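Kids' Corner > How Things Work
How does a home robot learn its way around a kitchen?
Reading time: 3 minutes

The Mok is a helper robot made by a company called Plarnberg. It has two arms, and each arm ends in a gripper. A gripper is a robot's hand. Most of the ones on the Mok have two fingers that open and close.

Before a Mok comes to your house, it has to practise. Plarnberg sells a practice kit called Sketent. It is a computer program full of pretend homes, a bit like the houses in a video game. The kit has 141 rooms and 609 things to pick up or move. If the robot drops a pretend cup, there is no mess to clean up.

Each pretend home has floors, walls, counters and doors. The robot has to work out how far away things are and how to move its arms without bumping into them. It also has to learn when to open its fingers and when to close them. 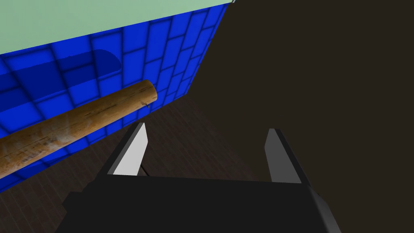 Inside a pretend home, through a robot's eyes.
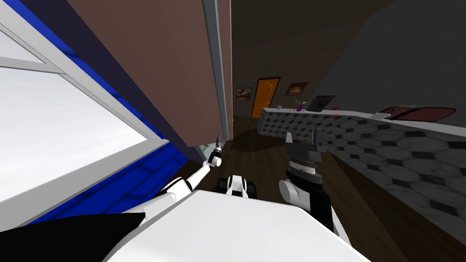

Schools can borrow Sketent from the library in Totville for 3 weeks. You will need a fairly new computer and a grown-up to set it up. Start with the easy level, where you move one arm at a time. The colour of the buttons tells you which arm you are using.

We found the hard level too tricky for younger kids. The 2 arms have to work together, and it takes a lot of tries.

Next: What is a sensor?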